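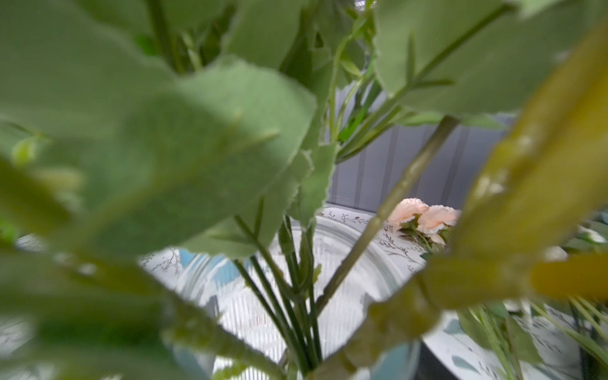 Edwood Hall: monthly walk-round, October

Front door. Closes by itself, eventually. Pass.

Fire exit, kitchen side. Clear on the day. Last month it had the stacking chairs in front of it, and the month before that a piano. Keep checking.

Extinguishers. 2 in the main room, both in date. The bracket by the stage is loose. Needs a longer screw and somebody who owns one.

Emergency lights. Tested Thursday, 7 pm. All came on except the one over the gents, which flickered in a way the yoga class found upsetting. New battery ordered from Jodance.

Floor. Lifted tile by the serving hatch, taped again. The tape is now the trip hazard. FAIL.

Urn. Lid doesn't lock. Sign says "Lid doesn't lock". Not what the last report meant by action taken.

Ladder. Feet worn, one rung bent. Labelled "do not use" and plainly used. Take it to the tip.

First aid box. Plasters: plenty. Eye wash: expired. Also one teaspoon, purpose unknown, returned to drawer.

Electric meter. 2,306, up from 1,101 at the last reading. Either the heater timer has gone again or the Fukis rehearsals are running late. Check the timer first, it argues less.

Capacity notice. Says 100. Quiz night was almost that, and warm with it.

Outside step. Mossy. Scrub before the frost.

Get Edwood news by email! Enter your address to subscribe. You can unsubscribe at any time.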